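Home | Shop | Reviews | Recipes | Contact

Conitz Meal Shake, Vanilla - my two month review

Okay, I caved! My friend Sarla Pandey would not stop talking about the Conitz shakes, so in September I ordered the big tub and swapped it for my usual breakfast bagel. I'm down 5 pounds, and I'm happy with that - slow is fine by me.

The vanilla is really nice (less sweet than the Wolmont one, which I could never finish). It does clump if you use a spoon, so get a shaker bottle. Mine kept me going until lunch most days, except when I'd been to the gym first.
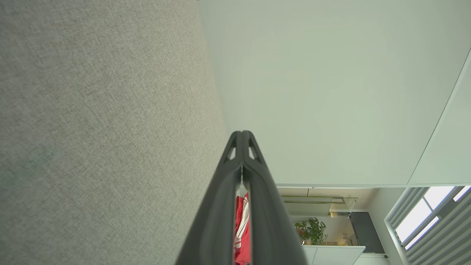

Light grey fabric, close up

My one gripe is the scoop. It's always buried at the bottom and I end up with powder to the elbow! Shipping was quick, and when I emailed about a dented lid they sent a new one. I've already ordered the chocolate.

Four stars from me.

Posted 11/04/2019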